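Tumari Reading Course in Solid Mechanics: Frequently Asked Questions

Last updated 2022-08-05

What is the Tumari course?

It's a free, self-paced reading course on the mechanics of solids, built around one set of notes and a big pile of problems. You read a chapter, you work the problems, you check your answers, and you bring whatever is still bothering you to the discussion board. There are 13 chapters and 200 problems. The first two chapters are a gentle warm-up, and then things get really fun – chapter 3 is Mohr's circle!

Who is it for?

Mostly people who met stress and strain once, passed the exam, and never felt they owned the subject. We also get plenty of readers coming from civil engineering, geology, product design and bicycle frame building, and a few who simply like the math. If you can look at a beam and wonder where it will give first, you will feel at home.

How much math do I need?

Single-variable calculus, vectors, and enough linear algebra to find the eigenvalues of a 3 by 3 matrix. You don't need tensors before you start. Index notation is introduced in chapter 2, slowly, with lots of small drills, and by chapter 5 you'll be writing the equilibrium equations in one short line and wondering why you ever did it the long way.

Partial differential equations show up in the torsion chapter. If you've never seen one, read the appendix first. It's short, and it only covers the Laplace and Poisson equations, the two you'll meet there.

I'm rusty. Where should I start?

Try the diagnostic sheet on the downloads page. If the free-body diagrams slow you down, start at chapter 1. If they feel easy but the matrix questions don't, start at chapter 2. Please don't skip straight to the energy methods, however tempting they look (and they are lovely). The chapter leans hard on the strain definitions from chapter 4, including the factor of two between engineering shear strain and the tensor kind, which catches nearly everyone at least once.

Do I need a textbook as well?

No. The notes stand on their own. That said, a second book is a great thing to have next to you when an explanation doesn't click, and any undergraduate text on advanced strength of materials will do. Older editions are fine, since Hooke's law hasn't changed. Do check the sign convention for shear stress on Mohr's circle, though. Ours plots shear that turns the element clockwise as positive upward, and a fair number of books go the other way.

Which units do you use?

SI throughout: newtons, millimeters and megapascals. A newton per square millimeter is a megapascal, so the numbers come out tidy and you rarely have to move a decimal point. A handful of problems in chapter 7 use pounds and inches on purpose, for practice.

Is there any programming?

A little, and only if you want it. Chapters 11 and 12 have optional exercises where you solve a plate or a column numerically, and any language with a matrix solver will work. Everything else is pencil and paper. We love a good simulation, but the idea of this course is that you should be able to guess the answer before the computer gives it to you.

What is the difference between the Fliratari and Gedora problem sets?

Fliratari is the main set, with 102 problems in order of chapter, each one tied to a section of the notes. Gedora is the mixed set. It has no chapter labels, so you have to decide for yourself whether a question is really about bending, torsion, buckling or contact. Do Fliratari as you go and save Gedora for later, when choosing the method is half the challenge.
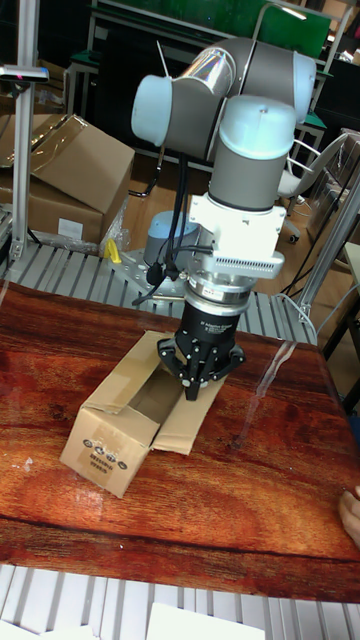
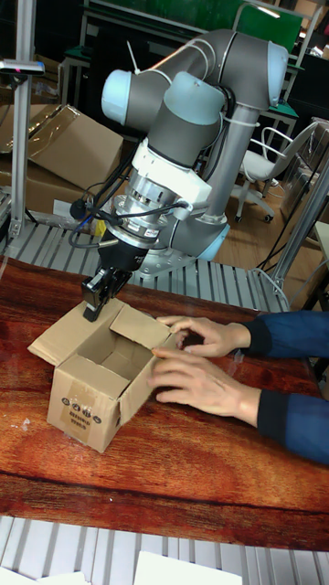 Are there worked solutions?

Yes, for every Fliratari problem. They are written out in full, with the free-body diagram, the assumptions, and a quick check at the end by units or by a limiting case. For Gedora we give final answers and one hint each. Readers have asked for complete solutions to both, and so far we've resisted, as the struggle with an unlabeled problem is where a lot of the learning happens. The board is always open if you're stuck.

I keep getting a different answer from yours. What should I check?

Start with these, in this order:

Signs. Tension is positive and compression is negative everywhere in the notes.

Radius or diameter. The polar moment of a solid circular shaft goes as the fourth power, so mixing these up throws you off by a factor of sixteen.

Plane stress or plane strain. A thin plate loaded in its own plane is plane stress. A long dam or tunnel section is plane strain.

The axis. In unsymmetric bending, make sure you've used the principal axes of the section and not simply the ones parallel to the page.

If you've been through all of that and still disagree, tell us! We have made mistakes before and we'll make more. Corrections go on the errata page under the chapter they belong to.

How long does it take?

With a steady habit of two evenings a week, most of a year is comfortable. Chapters vary a lot. Axial loading is a weekend, while the chapter on thick-walled cylinders and rotating disks deserves a good month. There are no deadlines, and taking a long break in the middle is perfectly fine. Rework a few problems from the last chapter you finished when you come back.

Can I join a group?

Yes, and we hope you will. A new reading group starts in September and works through the Visser chapters – our nickname for chapters 6 to 9, which cover beams, torsion and energy methods together. The group meets online, and each meeting is a single problem discussed from start to finish. You're welcome to just listen the first few times. Sign-up is through the board.

May I use the notes in my own class?

Please do. You can print them, hand them out, and pick the problems you like. Keep the title page with them so students can find the errata. If you write a new problem along the way, we'd be thrilled to see it, especially one taken from a real object. The best question in the current set began as a squeaky bookshelf, and it turned into a beautiful little exercise on deflection and superposition.

Does the course cover fatigue, fracture or plasticity?

Plasticity gets one chapter: yield criteria, the fully plastic moment, and residual stress after unloading. Von Mises and Tresca are both there, plotted on the same axes so you can see how close they sit. Fracture gets a short section on stress concentration at a hole and at a sharp notch. Fatigue isn't covered at all for now. It's a wonderful subject and it needs more room than we could give it.

What about dynamics and vibration?

Only in passing. Impact loading appears as an energy problem, and there is one section on the natural frequency of a cantilever. Everything else is static.

I found a typo. Where do I send it?

Post it in the errata thread with the chapter, the equation number and what you think it should say. Small ones are fixed at the next update. If the typo changes a numerical answer, we mark it on the problem set as well so that people with an older printout can find it.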